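Friday, parish archive workroom, 9:00

Back on the Tromness baptism registers. Vol 2 still on the cradle from yesterday. Spine holding, paste dry at the head, tail still a bit tacky - leave under weight til after lunch.

Tanko Shehu rang re the Escobedo bequest. Diocese wants the 1956 confirmation lists pulled first, before the marriages. Fine, but the index cards dont match the volume, two priests sharing a surname and someone merged them. Flagged in pencil on the slip, not on the page.

Entries keyed so far: 943. Latin abbreviations slow everything down, esp the godparents. 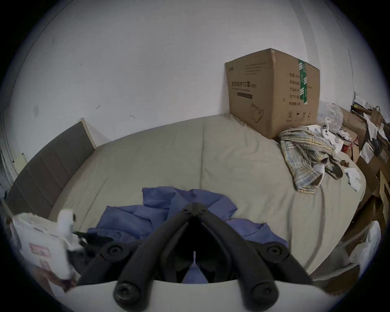 Scanning, afternoon

Vostholm volume done to the end of the burials. Gutter shadow on the left hand pages again, moved the lamp, better. Redo the first gathering Monday if theres time.

Karnedis chapel inventory - chalice listed, paten not. Ask Tanko if it went to the cathedral with the vestments. He thinks theres a reciept somewhere in the bishop's correspondance, box 9.

Need: blotting paper, soft pencils, new tape for the box labels.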